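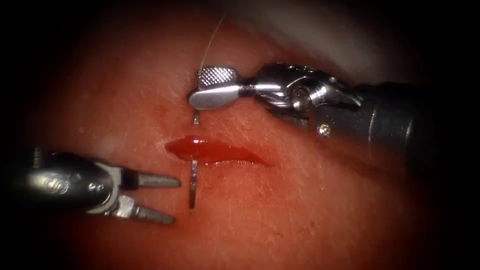

The talk covers the standing start in track cycling, from the gate release to the end of the first half lap. Slot is 20 minutes including questions. Start with the definition: the start phase ends when the rider is seated and the hands are on the extensions. Most coaches in the room will use the first half-lap split as the measure. That split combines several actions that need to be looked at separately. Compare the title slide, where the curved needle crosses a short, straight cut, with one instrument coming in from the right and another from the left. The cut is short and the needle still has to enter on one side and leave on the other. The start has the same layout: entry, crossing, exit, each with its own errors. Keep this to two sentences and go on.

**Data set**

- 39 gate starts, all at the Gronach track, same Bondarchuk gate.
- Riders from the Omden development group. Sprint riders excluded.
- Power and cadence from Garine cranks. Wheel speed from a separate magnet sensor.
- Zero offset checked before every start.

Say clearly that the cranks report one value per pedal revolution in their normal mode. The first revolution takes longer than any other in the ride, so the normal mode hides most of what we want. Kastriot Kelmendi set the units to the fast mode for this work. If someone asks whether old files can be reprocessed, the answer is no.

**Crank angle at release**

Show the plot with crank angle on the horizontal axis. Angle is measured from horizontal, front foot, positive upward. Riders were told to use their usual position, and the usual position was less repeatable than they believed. Deisy Chávez marked the chainring with tape and read the angle from side video.

Points to make:

1. Too high, and the first push begins near the dead spot. Torque is late.
2. Too low, and the push is short. The rider reaches the bottom of the stroke with little speed on the bike.
3. The useful range is individual. Do not give a single value from the stage, even if pressed.

Pause for the second plot. The shape is flat in the middle and steep at both ends.
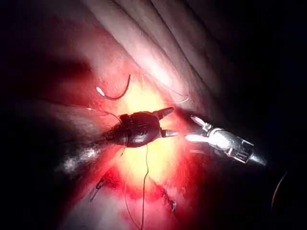
## Part 2: Body movement before release

The rider moves back during the countdown and forward into the release. Timing is taken from the hip marker. Forward movement that begins early loads the gate, and the gate holds the bike until it opens. The momentum is lost and the arms take the load. Forward movement that begins late leaves the rider pushing against a bike that is already free, with the hips behind the saddle.

Eleni Delić's method for training this is to run the countdown audio with no gate and a holder at the saddle. The holder calls early, late or good. The call is then checked against video. Agreement was poor in the first week and acceptable after that. Mention that the holder must be the same person for the whole block.
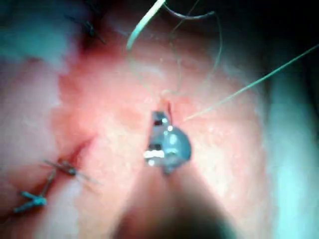 Next, the line. A rider pulling hard on one side of the base bar steers away from that side's push and then corrects. Measured wheel path is longer than the black line, and the extra distance is small. The larger cost is the correction itself, which delays the move onto the extensions. Show Florence Lachance's overlay of front wheel tracks. Leave it up long enough for people to find the second correction.

**Gear choice**

Expect disagreement. A larger gear slows the start and is chosen for the later laps. We did not test full race distance. The longest effort in the set was 2000 m, and only a few starts were carried that far. State this before showing the table. Read out the column headings; they are too small for the back row.

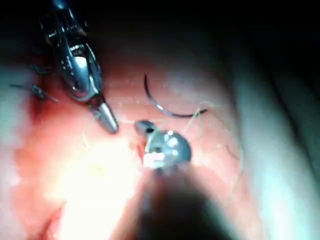 Tire pressure was held constant within a session and was not corrected for air temperature. Kastriot Mujić has the log if anyone wants it.

**Closing slides**

- Record crank angle at every start, in training and in racing.
- Train hip timing with the countdown audio, separate from maximum efforts.
- Review the wheel path from above or behind. Side video does not show it.
- Change the gear last.

Next test block is in June at Gronach, with the gate load cell fitted. Stop at slide 10. The spare slides after it hold the filter settings and the sensor calibration sheet, for questions only.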